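Deformables and Cloth > Methods > Wrist-only corner grasping: is the gain real or is it the labels?

offaxis
Original post

Posting a result before we write it up, mainly to find out whether somebody has already seen the effect and explained it.

The task is corner acquisition on thin deformables. The arm starts above an item lying on a padded surface, has to find a corner, close on it and lift enough to separate it from whatever is underneath. No folding. The episode ends when the lift is judged stable or when time runs out.

Setup

The policy is Nanton, our own fork, with action chunking and the usual image encoder. It was trained on nearly 2000 teleoperated demonstrations recorded at Butgate. There are two variants. The first gets the overhead stream and the wrist stream. The second gets the wrist stream only. Same encoder weights at the start, same batch size, same number of updates. Proprioception goes to both, with the gripper opening included.

Items are paper tissue, small towels, socks and tops. The tissue is the awkward one. It has almost no thickness, so the fingers have to come down far enough to touch the padding, and the padding gives. On the tissue the demonstrators tended to press down, close and drag slightly before going up, and you end up with the corner in a peak above the tips and the rest of the sheet trailing off to one side, creased.
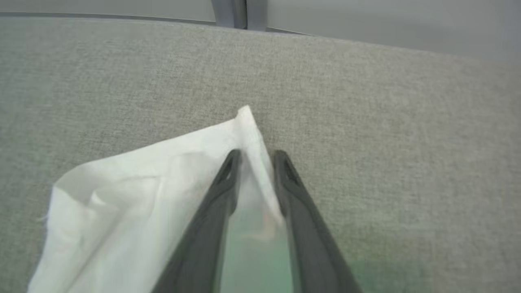

Result

On held-out items the wrist-only variant beats the two-stream variant by 14 percentage points on stable lift. We expected it to lose. The overhead stream tells you where the item is and how it lies, and the wrist stream has very little of that until late in the approach.

The gap is largest for single items with a free corner. It shrinks on piles. On tissue there is hardly any difference, and both variants are poor.

Labels

Stable lift is annotated after the fact in Wendeo by people watching the wrist video. They mark the first frame at which the fingers are closed on material, then the frame at which the material leaves the surface, then a yes or no for stable. The overhead video is available to them but it is in a separate tab and I doubt it gets opened much.

Questions:

1. Has anyone seen the same ordering with a different policy class?
2. Is there an obvious leak I am missing?

hemline
Reply

Your annotators see the same view as the variant that wins. I would start there. If an episode looks like a good corner grasp from the wrist, the policy trained only on that view has been optimised to make it look so. The two-stream policy may be lifting just as well in ways that are less legible from the wrist.

How was the demonstration set filtered? If the same yes or no was used to select training episodes, then the leak runs through training as well as through evaluation.

offaxis
Reply

The training set was filtered by the same label, yes. Episodes marked "not stable" were dropped for both variants, so the filter is shared, but I take the point that it favours one of them.

I don't agree that it accounts for the size of the gap. The annotators are marking a physical event. Either the corner comes away or it doesn't.

slowservo
Reply

I ran something close to this last year, with a diffusion policy in place of yours and a stiffer table. Wrist-only was ahead on single towels by a smaller margin than you report and behind on piles. We never wrote it up, as the margin moved about too much between seeds.

My explanation at the time was boring. The overhead camera had been knocked between collection and evaluation. The two-stream policy had learned to trust it during the coarse approach, and it was then arriving slightly off every time. Wrist-only has nothing to be miscalibrated against. Have you checked the extrinsics before and after?

Also, how many seeds?

offaxis
Reply

Two seeds per variant. I know.

Extrinsics were checked at the start and not since. I will ask for a recheck. The approach error is not visibly worse for the two-stream variant, but I have been judging that by eye.

On the grasp itself, this is the kind of end state both variants are trained towards on the flat items. Closed on the corner, fabric bunched at the tips, the hem still lying more or less flat. The stitched line of the hem is a strong cue from this distance and I suspect the encoder leans on it for the closing direction.
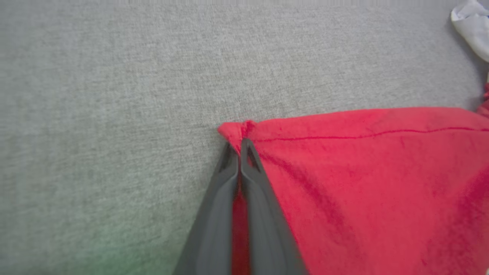
hemline
Reply

Hem cues are fine, but then the result is about hemmed items and the title should say so. Split the evaluation by whether the item has a stitched edge. If wrist-only is ahead only on the hemmed ones, you have a perception result about local edges at short range, which is plausible and publishable. If it is ahead on everything except tissue, I go back to the labels.

I would also drop the word "corner" from the metric. What you are scoring is retention of a pinch near a boundary. The Witkowska criterion is stricter: it asks that the held point stays the extremal point of the item under a small lateral motion. A pinch a little way along the hem fails it and passes yours.

slowservo
Reply

Seconding the split. Not seconding Witkowska. The lateral motion moves the item and on anything light it is mostly testing friction against the surface. On upholstery you would get a different number from the one you would get on a bare table, and you would then have to argue about which is right.

hemline
Reply

Then report both. The objection to a metric that depends on the surface applies equally to the existing one. Padding that yields under the fingertips makes every pinch easier to start. A lift score on a soft surface is already a surface-dependent number.

offaxis
Reply

Fair. Everything at Butgate is on grey upholstery and I have no hard-table data to offer. The paper will have to say that.

I have now done the following.

Relabelling. We took 800 evaluation episodes, balanced across variants, and had them relabelled from the overhead stream alone. The annotators were not told which variant they were watching. Agreement with the old labels is good on clear successes and clear misses. It is bad in the middle, and the disagreements are not symmetric. More wrist-only episodes go from yes to no than the other way. The gap narrows to something under half of what I first posted. It does not close.

Extrinsics. The overhead camera had shifted. Not much, but slowservo was right to ask. I don't yet know what share of the remaining gap belongs to it.

Split by edge. Wrist-only is ahead on hemmed and ribbed items. On tissue there is no difference I would defend.

I also went back through the episodes that flipped. A large share of them are tops, lying partly on themselves, where the pinch is on an upper fold.
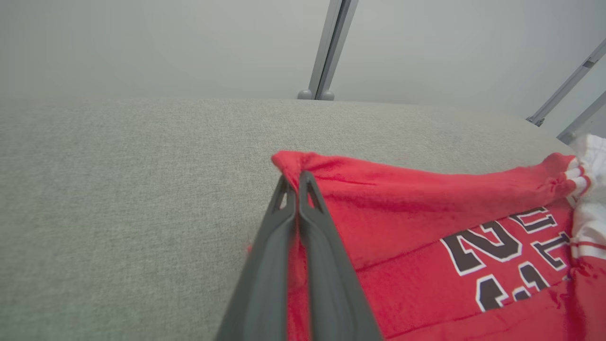

Layer count is the part of this that the wrist view handles worst, and it is where I now think most of the label error comes from. The annotators had fallen into a shortcut. They were reading contact from the openings near the fingertips: if item colour showed through, the grasp was marked as closed on material. On the red top, red shows in both openings, but the garment also carries on beneath the gripper, with a sliver of it visible outside the left finger, so the colour in the openings would be there with or without a good pinch. The bunched fold at the tips is the only evidence in that view that the fingers hold anything. Whether they hold one layer or more can't be settled from it. The encoder has access to the same shortcut, and I would be surprised if it were not using it to time the lift.

Two changes follow. The Wendeo template now asks for the fold at the tips to be marked explicitly, and has an "unclear" option where previously there was none. And we are going to mask the openings in the wrist stream for one training run, to see whether lift timing degrades.

slowservo
Reply

Mask them at evaluation as well as in training, separately. If you only retrain with the mask you find out whether the cue is necessary. If you mask the existing policy you find out whether it is used. Those come apart more often than people expect.

With printed garments I would watch for lettering too. Ours latched on to large print as an orientation cue, and was then lost when the same garment was turned face down.

hemline
Reply

I am satisfied on the labels, less so on the claim. With the camera shift in there and two seeds, "wrist-only is better" should not be in the abstract. "Wrist-only is not worse on items with a stitched or ribbed edge" is what the data supports at the moment.

Please keep "unclear" as its own column when you report. Folding it into "no" will hand you a different bias.

offaxis
Reply

"Not worse" is too weak for me. The gap survived blind relabelling from the view that ought to favour the other variant. I will give it as a provisional difference with the camera shift stated next to it, and rerun the two-stream evaluation with corrected extrinsics before anything is submitted. More seeds are queued.

"Unclear" will be its own column.

slowservo
Reply

If the rerun brings the two-stream variant level, post it here anyway. I still have my old towel logs and can put them through the new template if you share it.

offaxis
Reply

Template is attached to the Nanton repository under the annotation folder. The field names changed in December, so use the newer file. The mask run goes on once the recalibration is done.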